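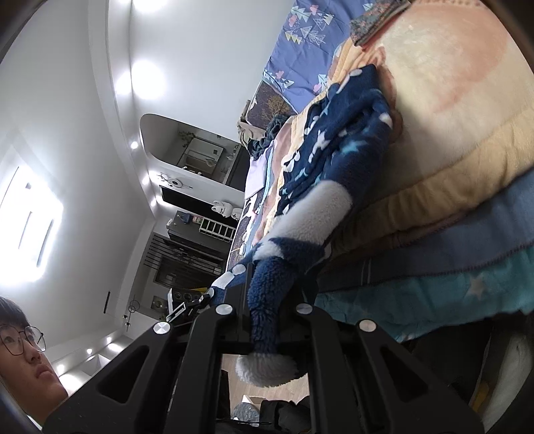
June. Woke at 5 with the window open and rain coming in on the sill. Wiped it down and went back to bed but didn't sleep.

The boiler man from Wragg came in the morning and said the part has to be ordered. He quoted 300 for the part and labor, then called from the van to say it didn't include tax. I told him to go ahead. We have the immersion heater until then, so there is hot water if I remember to switch it on before supper.

Walked to the library after lunch to return the Purnach book. I got as far as chapter 8 and gave up. The man spends two chapters on how salt was taxed and never gets down to the coast – I only wanted the part about the harbor. Sandra Rudd was on the desk and said she hadn't finished it either. She found me an older one on Faneck with better maps.

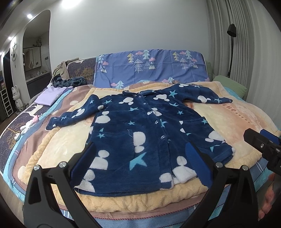

Mervyn Inskip phoned about the allotment. The slugs have had most of his lettuce and he wants to split an order of wool pellets with me. I said yes to one bag. My beans are up, 14 of them, and the row by the fence has come to nothing again. I think the soil there is sour. Will try lime in the fall.

Supper was eggs and the last of the potatoes. Read the first part of the Faneck book. It says there were 2000 people living out there before the railroad closed, and one school. Must ask Mervyn – his mother grew up on that side of Wisedon and may have gone to it.

Rain again at 9. Need stamps and lamp oil.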